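발표자 노트. 2018년 8월 3일, Mirenik 내부 기술 세미나. 발표 33분, 질의 11분. 슬라이드 번호는 최종본 기준이며, 괄호 안은 말하지 않는 메모.

# 시연으로 가르치기: 직접 교시와 원격 조작의 비교

## 슬라이드 1. 제목

- 인사, 소속. 공동 작업자 Effie Munro, Elvira Villanueva 이름을 여기서 먼저 말할 것. 마지막 장까지 미루면 시간이 모자라 빠진다.
- 발표 범위: 시연을 어떻게 모으는가. 학습 알고리즘은 비교에 필요한 만큼만 다룬다.
- 질문은 슬라이드 5 뒤에 한 번 받고, 나머지는 끝에.

(마이크 확인. 영상은 소리 없음.)

## 슬라이드 2. 용어

오늘 쓰는 말을 먼저 고정한다. 팀마다 다르게 부르고 있어서 지난 회의에서도 같은 단어로 서로 다른 것을 이야기했다.

- **직접 교시**: 사람이 팔을 손으로 잡고 움직인다. 제어기는 중력 보상만 한다. 기록되는 것은 관절각과 그리퍼 상태.
- **원격 조작**: 사람이 별도의 입력 장치를 움직이고, 팔이 그 명령을 따라간다. 기록되는 것은 명령값과 실제값 양쪽.
- **시연**: 초기 상태에서 종료 신호까지의 연속 기록 한 건. 중간에 사람이 손을 떼더라도 종료 신호가 없으면 한 건으로 센다.
- **재생**: 기록된 궤적을 환경 변화 없이 그대로 실행하는 것. 정책 실행과 구분한다.

"교시"라는 말은 산업용 티칭 펜던트 작업과 섞여 쓰이기 쉽다. 경유점 몇 개를 찍고 그 사이를 보간하는 방식은 오늘 범위 밖이다. 우리가 말하는 시연은 전 구간이 연속으로 기록된다.

## 슬라이드 3. 왜 두 방식을 비교했나

작년까지는 직접 교시만 썼다. 이유는 단순하다. 추가 장비가 없고, 새로 온 사람도 설명을 조금만 들으면 시연을 만들 수 있다. 접촉력이 손으로 바로 전달되므로 삽입이나 끼움 작업에서는 지금도 유리하다.

문제는 영상이었다. 손목 카메라와 고정 카메라를 학습 입력으로 쓰기 시작하면서, 시연 영상에 사람의 팔과 손이 계속 들어왔다. 실행할 때는 그 손이 없다. 학습 분포와 실행 분포가 처음부터 어긋난다. 가리기, 배경 합성, 재생 후 재촬영을 차례로 시도했다.

재생 후 재촬영이 그중 가장 나았다. 직접 교시로 궤적을 얻고, 물체를 원래 자리에 돌려놓고, 사람이 빠진 상태에서 재생하면서 영상을 다시 찍는다. 다만 물체를 원래 자리에 돌려놓는 단계에서 오차가 생긴다. 단단한 블록이면 무시할 수 있다. 모양이 불규칙한 물체는 자세가 조금만 달라도 같은 궤적으로 잡히지 않는다.

그래서 원격 조작을 도입했고, 소프트웨어는 Elvira Villanueva가 작성한 Mestari를 쓴다. 다음 장.

## 슬라이드 4. Mestari 구성

(블록도. 화살표 방향을 왼쪽부터 짚어 갈 것.)

- 입력 장치에서 손의 상대 변위를 읽는다. 절대 위치는 쓰지 않는다.
- 클러치 버튼을 누르고 있는 동안만 변위가 누적된다. 놓으면 팔은 현재 목표에서 멈춘다.
- 누적된 변위를 말단 좌표계 목표로 바꾸고, 역기구학을 거쳐 관절 목표를 낸다.
- 관절 한계와 특이점 근처에서는 속도를 줄인다. 줄인 사실을 플래그로 남긴다.
- 기록기는 제어 루프와 분리된 프로세스이며, 모든 항목에 같은 시계로 시각을 찍는다.

마지막 항목을 강조한다. 초기 버전에서는 카메라 드라이버가 붙이는 시각과 제어기의 시각이 달랐다. 데이터만 보면 그럴듯했고, 학습한 정책도 돌아가기는 했다. 그리퍼가 물체에 닿기 직전에 닫히는 증상이 반복됐는데, 원인을 찾기까지 오래 걸렸다. 영상이 명령보다 뒤처져 기록되어 있었다.

클러치에 대해서 한 가지. 조작자는 클러치를 놓고 손을 편한 자리로 옮긴 다음 다시 잡는다. 이 구간에서 팔은 정지해 있고, 그대로 학습에 넣으면 정책도 아무 이유 없이 멈춘다. 현재는 클러치가 풀린 구간을 표시만 하고, 학습용으로 내보낼 때 잘라낸다. 원본은 손대지 않는다.

## 슬라이드 5. 작업 공간과 물체

작업은 통 안 집기와 옮기기로 제한했다. 벽이 경사진 위가 트인 통을 탁자에 클램프로 고정한다. 통이 움직이면 고정 카메라 기준의 모든 값이 틀어지므로 클램프 상태는 시연 묶음을 시작할 때마다 확인 항목에 들어 있다. 경사벽은 물체가 구석에 박히는 것을 줄여 주지만 없애지는 못한다. 뒷벽에 기댄 물체는 위에서 내려오는 접근만으로 잡기 어렵고, 조작자가 손목을 기울이는 시연이 필요하다.

물체는 성질이 서로 다른 것으로 골랐다. 플라스틱 포도송이는 윤곽이 복잡하고 잎이 한쪽으로 나와 있어서, 알 쪽을 잡느냐 잎 쪽을 잡느냐에 따라 들어 올린 뒤의 자세가 달라진다. 투명한 컵은 바닥이 비쳐 보여 영상에서 경계가 약하다. 통 바닥과 벽의 얼룩은 그대로 둔다. 투명 물체의 경계를 얼룩과 구분하는 것까지 과제에 포함되기 때문이다.

손목 카메라는 그리퍼 옆면에 붙는다. 손가락이 물체 사이로 내려간 상태에서는 고정 카메라에서 접촉부가 가려지기 쉽고, 조작자도 같은 화면을 본다면 같은 한계를 가진다. 이 장에서 청중에게 남길 요점은 조작자의 시야와 정책의 입력이 같아야 한다는 것.

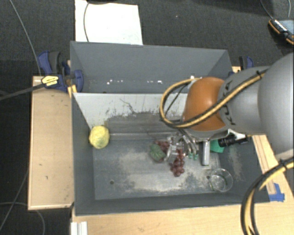
## 슬라이드 6. 조작자는 무엇을 보는가

(여기서 질문을 한 번 받고 넘어간다. 길어지면 끊을 것.)

초기에는 조작자가 팔 옆에 서서 통 안을 직접 들여다보며 조작했다. 성공률은 높다. 그런데 조작자가 고개를 움직여 얻은 정보는 기록되지 않는다. 카메라에는 보이지 않는 틈으로 손가락을 정확하게 넣는 시연이 쌓이고, 정책 입장에서는 근거 없는 동작이 된다.

규칙을 바꾸었다. 조작자는 등을 돌리고 앉아 모니터만 본다. 모니터에는 정책에 들어가는 영상과 같은 해상도, 같은 잘라내기 영역을 띄운다. Effie Munro가 제안했고, 처음에는 반대가 많았다. 조작이 느려지고 피로가 커진다는 지적은 맞다. 시연 한 건의 길이도 늘었다. 대신 시연에 탐색 동작이 들어왔다. 손목을 살짝 돌려 컵의 테두리를 확인한 뒤 내려가는 식이다. 직접 교시 데이터에서는 이런 동작을 찾지 못했다.

깊이감 부족은 남은 문제다. 고정 시점 하나와 손목 시점 하나로는 하강 중 거리 판단이 어렵다. 스테레오 화면은 시험하지 않았다. 질문이 나오면 그렇게 답한다.

## 슬라이드 7. 데이터: Tamiru

현재까지 모은 시연 묶음의 이름이 Tamiru이고, 전체 1808건이다. 직접 교시와 원격 조작이 모두 들어 있으며 방식은 메타데이터 필드로 구분한다. 합쳐서 학습할 때는 반드시 이 필드를 확인할 것.

항목별 메모:

- 실패한 시연도 지우지 않는다. 종료 신호와 함께 성공, 실패, 판정 보류 중 하나를 기록한다.
- 판정 보류는 조작자가 결정하지 못한 경우다. 물체를 옮겼으나 다른 물체가 함께 딸려 온 경우가 대표적이다.
- 조작자 식별자는 익명 번호로 저장한다. 조작자별 차이가 커서 이 필드 없이는 분석이 되지 않는다.
- 보정 파일은 묶음마다 따로 저장한다. 최신 보정으로 옛 데이터를 읽으면 안 된다.
- 기록 중 속도 제한 플래그가 켜진 구간은 학습에 넣되 가중치를 낮춘다. 이 선택에는 아직 충분한 근거가 없다.

1월 이전에 수집된 묶음은 그리퍼 상태가 열림과 닫힘 두 값으로만 저장되어 있다. 이후에는 손가락 간격을 연속값으로 저장한다. 옛 묶음을 연속값으로 변환하는 스크립트가 돌아다니고 있는데, 중간값을 선형으로 채워 넣을 뿐이므로 쓰지 말아 달라고 요청할 것.

## 슬라이드 8. 비교 설정

정책은 Zavine 하나로 고정했다. 입력은 고정 카메라 영상, 손목 카메라 영상, 관절각이고 출력은 말단 변위와 손가락 간격이다. 구조와 학습 횟수를 같게 두고 시연의 출처만 바꾸었다.

조건은 세 가지다.

1. 직접 교시 후 재생하며 재촬영한 시연.
2. 원격 조작, 조작자가 통을 직접 봄.
3. 원격 조작, 조작자가 모니터만 봄.

평가는 조건마다 51회 시행. 초기 배치는 미리 정한 목록을 따르고, 세 조건에 같은 목록을 쓴다. 배치 담당자는 어느 조건의 정책이 실행되는지 모른다. 실행자는 안다. 완전한 이중 맹검이 아니라는 점은 슬라이드에 적혀 있으니 말로도 짧게 언급한다.

성공의 정의: 지정된 물체 하나가 통 밖의 목표 구역에 놓이고, 그리퍼가 열린 뒤 물체에서 떨어질 것. 목표 구역에 던져 넣듯 떨어뜨린 경우는 실패로 처리했다.

## 슬라이드 9. 결과

(막대그래프. 수치는 화면에 있으니 읽지 않는다. 순서와 차이의 성격만 말한다.)

단단하고 불투명한 물체에서는 세 조건이 거의 갈리지 않는다. 이 범위에서는 직접 교시로 충분하고, 수집 비용을 생각하면 오히려 권할 만하다.

차이는 투명 물체와 윤곽이 복잡한 물체에서 나온다. 순서는 3번, 2번, 1번이다. 2번과 3번의 차이는 주로 재시도에서 온다. 3번 조건의 정책은 첫 하강이 어긋났을 때 올라와서 다시 내려간다. 2번 조건의 정책은 어긋난 자리에서 그대로 손가락을 닫는 경우가 많다. 시연에 그런 복구 동작이 적었다는 것이 우리의 해석이며, 따로 검증한 실험은 없다.

1번 조건의 실패는 성격이 다르다. 재촬영 과정에서 물체가 원래 자세로 정확히 돌아가지 않은 시연이 섞여 있고, 재생이 성공 판정을 받았더라도 접촉 위치가 원본과 다르다. 재생에 실패한 시연은 제외했기 때문에 어려운 배치가 체계적으로 빠졌다. 표본이 쉬운 쪽으로 치우쳤다는 뜻이고, 이 영향을 분리해 내지 못했다.

예상 질문: 시연 건수를 맞추었는가, 총 시간을 맞추었는가. 건수를 맞추었다. 3번은 한 건이 길어서 프레임 수로는 더 많다. 프레임 수를 맞춘 비교는 진행 중.

## 슬라이드 10. 실패 사례 영상

(영상 세 개. 자동 재생이 안 되면 백업 폴더에서 직접 열 것. 두 번째는 앞부분을 건너뛴다.)

- 첫 번째: 컵의 한쪽 테두리만 물고 들어 올림. 하강 전 손목 영상에서 테두리가 바닥 얼룩과 겹친다. 손가락이 닫히는 시점에서 멈추고 설명.
- 두 번째: 경사벽에 그리퍼 몸체가 닿아 보호 정지. 시연자는 벽을 피해 손목을 기울였지만 정책은 수직 하강을 택했다. 기울인 시연의 비율이 낮은 것이 의심된다.
- 세 번째: 포도송이를 잎 쪽으로 잡아 이동 중 놓침. 시연 안에도 잎을 잡은 사례가 있고 일부는 성공 판정을 받았다. 판정 기준에 잡은 위치를 넣을지는 의견이 갈린다.

세 번째에서 조작자 일관성 이야기로 넘어간다. 같은 배치에서 한 조작자는 항상 알 쪽을, 다른 조작자는 그때그때 가까운 쪽을 잡았다. 두 시연을 평균 내는 손실 함수로 학습하면 둘 사이의 어중간한 위치로 내려간다. 혼합 분포 출력으로 바꾸면 완화되나, Zavine의 현재 버전에는 들어 있지 않다.

## 슬라이드 11. 수집 현장의 절차

실무자용 장이다. 청중 구성이 연구 쪽이면 빠르게 넘긴다.

1. 클램프와 케이블 확인. 팔 바깥으로 지나는 케이블은 손목이 크게 돌 때 당겨질 수 있으므로 가동 범위 끝까지 한 번 천천히 돌려 본다.
2. 고정 카메라 보정 확인. 보정판을 통 바닥에 놓고 오차가 기준을 넘으면 다시 보정한다.
3. 손목 카메라 렌즈를 닦는다.
4. 입력 장치 영점. 클러치를 누르지 않은 상태에서 잡을 것.
5. 연습 시연. 기록하되 연습 표시를 남긴다.
6. 본 수집. 조작자는 정해진 시간마다 교대한다.
7. 종료 후 무작위로 몇 건을 재생해 시각 동기를 눈으로 확인한다.

5번을 생략한 묶음은 앞부분 시연의 속도 분포가 뒤와 뚜렷하게 다르다. 7번은 슬라이드 4의 시각 문제 이후에 추가되었다.

안전: 원격 조작이라도 통 안에 손을 넣을 때는 서보를 끈다. 물체를 다시 배치하는 사람이 정지 버튼을 가진다. 조작자가 가지지 않는다.

## 슬라이드 12. 방식 선택 기준

표를 그대로 읽지 말고 세 줄만 말한다.

| 조건 | 직접 교시 | 원격 조작 |
|---|---|---|
| 영상 입력 없음 | 우선 고려 | 불필요 |
| 영상 입력, 단단한 불투명 물체 | 재촬영 조건으로 가능 | 가능 |
| 영상 입력, 투명하거나 복잡한 물체 | 비권장 | 모니터 조건 권장 |
| 접촉력이 중요한 삽입 작업 | 우선 고려 | 힘 반영 장치 필요 |
| 신규 조작자 | 적응 빠름 | 연습 시간 필요 |

- 영상을 입력으로 쓰지 않으면 원격 조작을 도입할 이유가 약하다.
- 영상을 쓴다면 조작자의 시야부터 맞춘다.
- 힘이 중요한 작업은 현재 Mestari로 다루지 않는다. 힘 반영 기능은 설계만 있다.

## 슬라이드 13. 남은 작업

- 프레임 수를 맞춘 재비교.
- 손목을 기울인 시연의 추가 수집. 경사벽 근처 배치를 우선한다.
- 판정 보류 시연의 재검토. 두 사람이 독립적으로 판정하고 불일치 건만 회의에 올린다.
- 정책이 실행되는 도중 사람이 개입하는 수집 방식. Mestari의 클러치를 개입 신호로 쓰면 구현은 어렵지 않다. 제어권이 넘어가는 순간 목표 위치가 튀는 문제를 먼저 해결해야 한다.

(시간이 남으면 네 번째 항목의 데모 로그를 연다. 없으면 생략.)

## 슬라이드 14. 질의

연락 창구는 화면의 메일링 리스트. 데이터 접근 요청은 Effie Munro, Mestari 설치 문제는 Elvira Villanueva.

준비된 답변:

- **가상 현실 장비를 쓰지 않는 이유.** 시점이 자유로워지면 정책 입력과 다시 어긋난다. 시점을 카메라에 고정해 보여 주는 방식이라면 검토할 수 있다.
- **지연은 어느 정도까지 허용되는가.** 체계적으로 측정하지 않았다. 같은 실내의 유선 연결만 사용했다.
- **다른 팔에 데이터를 옮길 수 있는가.** 말단 변위로 저장되어 있어 형식상 가능하다. 손목 카메라 위치가 다르면 영상 쪽이 맞지 않는다. 시험한 적은 없다.
- **작업 공간의 얼룩을 지우면 성능이 오르는가.** 깨끗한 통으로 비교하지 않았다. 추정으로 답하지 말 것.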